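Search this notebook Enter keywords Go

Bench notes, February, board wax again

OK so the last batch set up like candle stubs and I'm still annoyed about it. I left the tin on the shelf by the back window overnight, came in, stuck a finger in and nothing moved. You could have resoled a boot with it. It smelled great, I'll give it that!

What I wanted was a soft paste, something you can scoop with a rag and push into end grain without leaning on it. What I got was a puck. I went back through my scribbles and I'm pretty sure I weighed the beeswax with the liner paper still on the scale, tared it, took the paper off, then topped it up by eye (don't ask). So the ratio was off before I even lit the burner.

Started over this morning with the Bromcombe pellets in place of the block. They're so much nicer to weigh. The block is cheaper, but you end up shaving it with a knife and half of it goes on the floor, and then you're skating around on it for the rest of the day. Oil is the same Pralier mineral oil as before, from the jug we opened in the fall. It still smells like nothing, and I'm happy with nothing.

Scrap pile for testing: maple offcuts, one ugly piece of cherry, and a couple of strips of bamboo. Bamboo is the odd one. It drinks on the ends and barely takes anything on the face, so you wipe and wipe and it just sits there shining at you.
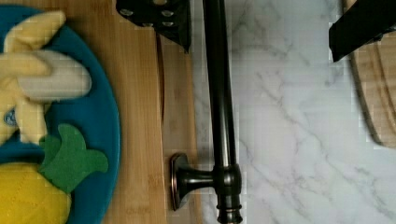 The melt

Oil went in first, 200 grams, low heat, double boiler. Then the wax a spoonful at a time. I got impatient with the last batch and dumped it all in together, and it clumped and took forever. This time I let each spoonful go clear before adding the next one. Thermometer said 178 F when the last pellets disappeared and I killed the burner right there.

Stirred it off the heat for 15 minutes. I know, I know, that's a long time to stand there with a stick. But the skin that forms around the edge of the pot is what gives you those gritty little crumbs later, and if you keep folding it back in you don't get them. I put the radio on. It was fine.

Poured into the shallow tins, lids off, away from the window this time. The color came out a shade lighter than the block wax, more butter than honey.

Rubbing in

Waited until the first tin had gone cloudy all the way through, then tried it on the maple. Lovely. A dab on an old T-shirt scrap covered the whole face and the end grain darkened right away. Cherry, same story, and it looks a lot less ugly now. I gave everything 2 coats, buffed between them with the clean side of the rag, and stood the pieces on edge so air could get at both faces.

The bamboo I'm less sure of. First coat looked greasy. I buffed harder, it looked less greasy, then it looked greasy again after lunch. I sanded one strip back and redid it with hardly any wax on the rag and that one's better, though you can feel a bit of drag if you run a thumb along the grooves. Maybe straight oil is the way to go on bamboo and save the paste for maple. I want to try that next, with a strip of each side by side and the same rag.

Also need to call Ruiz-Ortega about tins. The ones we've got have a lip that traps a ring of wax you can't reach, and it bugs me every single time.

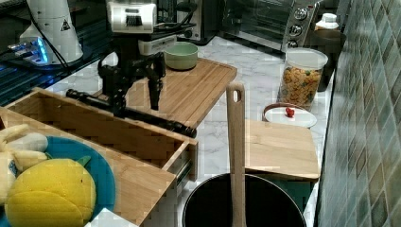 Gülizar Ağca wrote under my draft of this that I'm blaming the bamboo for something the sanding did. Her take is that going too fine closes up the surface before the oil has a chance, and that the Wastden boards only started taking finish once she stopped a grit earlier and wet the face to raise the grain. She also wants me to wipe off the extra sooner and quit buffing a coat that hasn't soaked in yet.

Fair! I did go pretty far with the paper on those strips, mostly for the fun of it. So, new plan: one strip stopped early, wet and dried overnight, one sanded the way I've been doing it, straight oil on both and no paste anywhere near them. I've penciled E and L on the backs.

Burner's off, pot is soaking, rags are laid flat on the rail outside. Pick up more T-shirts.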